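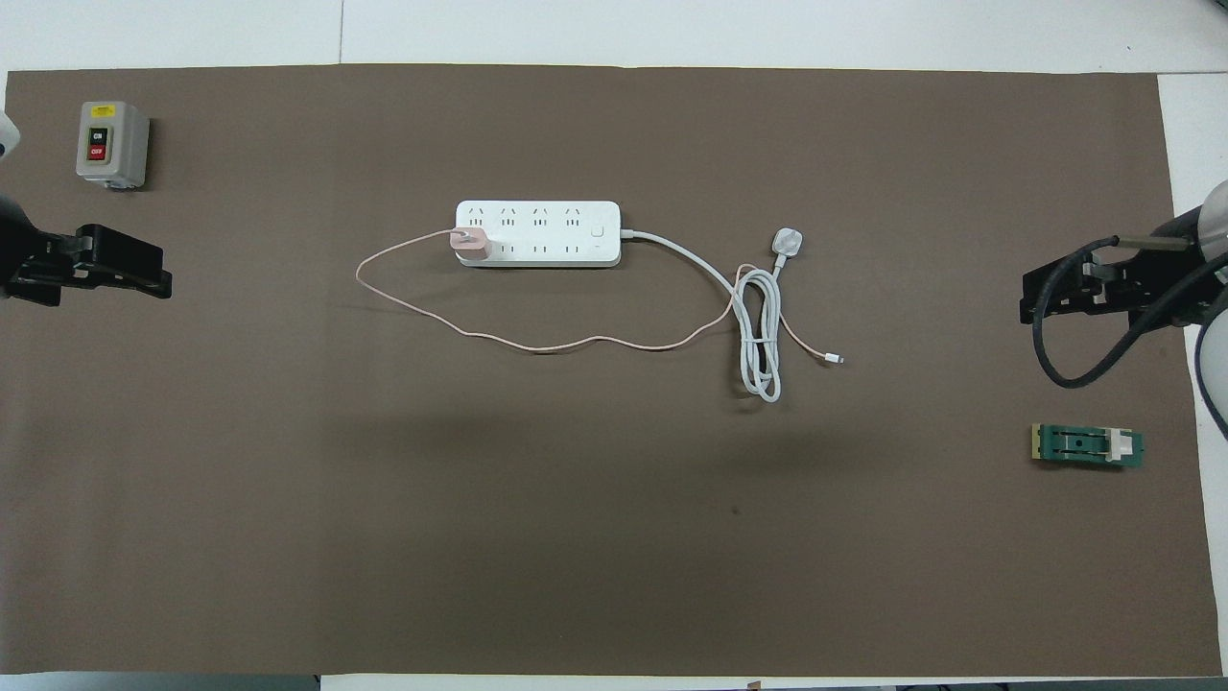 The brown mat and the power strip, from "Two Sockets Free," a story.

1. The Strip

Anwara Siddiqui bought the power strip in Drundport the winter she moved out of her mother's flat. It was December and the shop was closing early. She wanted one with a switch at the end, so she could turn everything off before bed without crawling behind the couch.

It had been with her in three places since then. In the first it ran a lamp and a heater. In the second it ran a lamp, a radio and the rice cooker, and Elias Salameh, who had the other bedroom, told her it was too much for one strip.

"It has a switch," she said.

"A switch doesn't make it stronger," he said.

He moved to Gadach after 2 years and took the radio, which was his. He left her a charger. She kept it plugged in even though it fit nothing she owned, and when she packed for Clendcombe it went into the box still attached.

Now the strip was on the brown mat on the white table. Anwara looked at it for a while. She had a list in her pocket with everything she meant to give away, and the strip was on it, between the iron and the good saucepan. The bus to Hattar cost 50 and the room there cost 300, paid ahead. The room was furnished. The woman on the phone had said there were plenty of outlets.

"How many is plenty?" Anwara had asked.

"Enough," the woman said.

She phoned Elias that evening. They had not talked since spring.

"Do you still have that strip?" he asked, when she told him about the move.

"It's on the table."

"Is my charger in it?"

"There's a charger in it."

"I looked all over for that," he said. "I bought another one."

She told him she could mail it. He said it wasn't worth the stamps. Then he gave her his address anyway, number 468, and she wrote it on the back of the list.
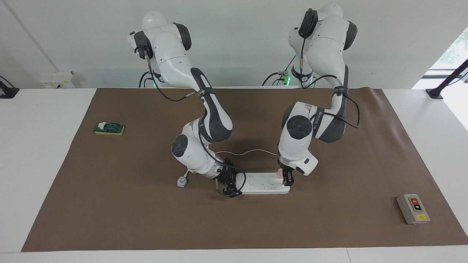 2. The Box

On 18th June she packed the last of the kitchen. The iron went to the neighbor across the hall. The saucepan she decided to keep.

She wound the cord, put a rubber band on it and found a shoebox. The strip was too long. She tried it corner to corner and it was still too long, so she wrapped it in a bath towel and put it in her suitcase under the sweaters.

The charger fit in the shoebox with room left over. She added a jar of the pickled lemons he used to eat out of the refrigerator at night, wrapped in newspaper, and taped the lid down on all sides. She printed the address in capital letters.

The clerk at the post office asked if there was anything fragile inside.

"A jar," Anwara said.

He stamped it twice and put it on the shelf behind him. She paid and went back for the suitcase.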